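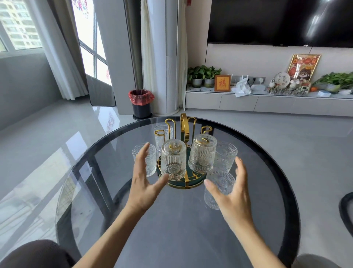 What does the Konden task pack include?
Two-handed household recordings, task labels, and a sample loader for teams training home robots.

Skutedgate has put the pack on its July price list, and we have been going through the trial set. It covers 9 household jobs and holds 170 recordings, all from head height. The glassware job uses ribbed tumblers and a cup rack with a gold handle, set on a round coffee table. Clear glass is hard for most depth sensors, so this was the job we opened first. 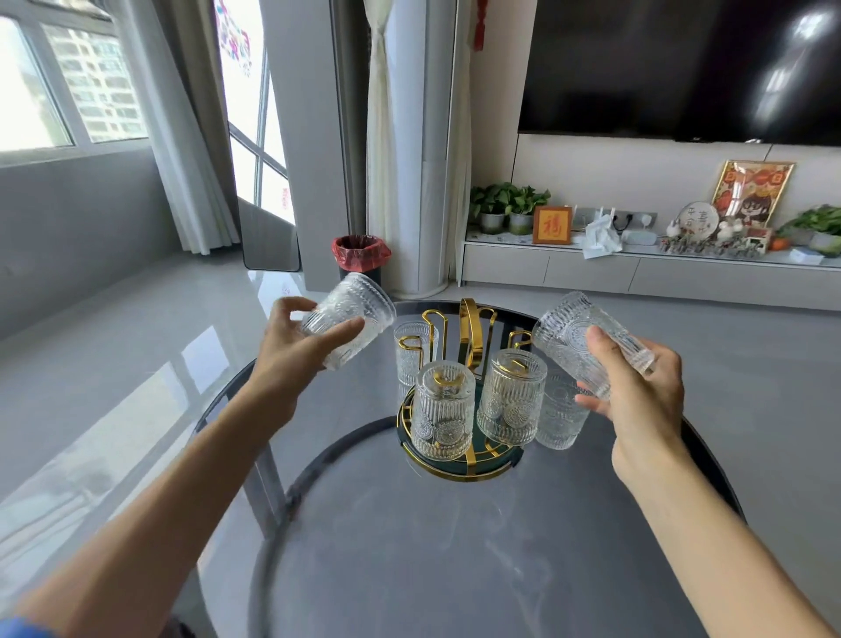

Labels are stored in a separate file for each hand. That makes the set easier to use with Jadoon, which plans each arm on its own and then checks for collisions. Vuvham users will need to merge the two files before import. Haruto Yoshida wrote the merge script, and it comes with the download.

We would like to see more notes on grip changes. The current labels mark grasp and release, with little in between.

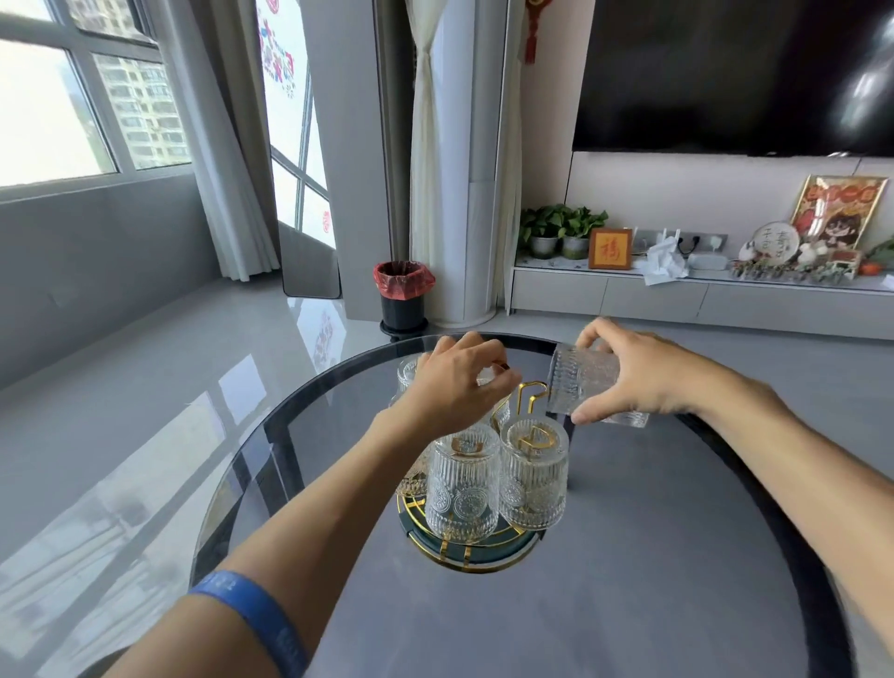

Can a team buy one job without the rest?
Single jobs are sold separately, with a minimum of 2 per order. Trial access lasts 70 days and includes the loader.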